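Unit 4: Brows Through the Decades

Welcome back, everybody! We're picking up with the skinny brow, which (as my older clients love to remind me) ruled just about every yearbook page around 2000. Please read the Hebden chapter before lab.
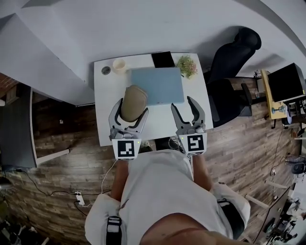
Thin brows were tweezed from underneath, so the arch climbed higher and higher, and a lot of those hairs were slow to return. Be gentle when you talk to clients about it!

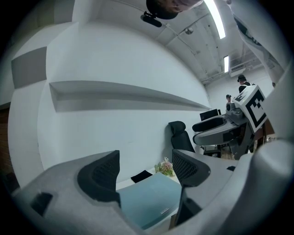
How long should a client leave overplucked brows alone before shaping?
Three months if she can stand it, tidying only the strays between the brows.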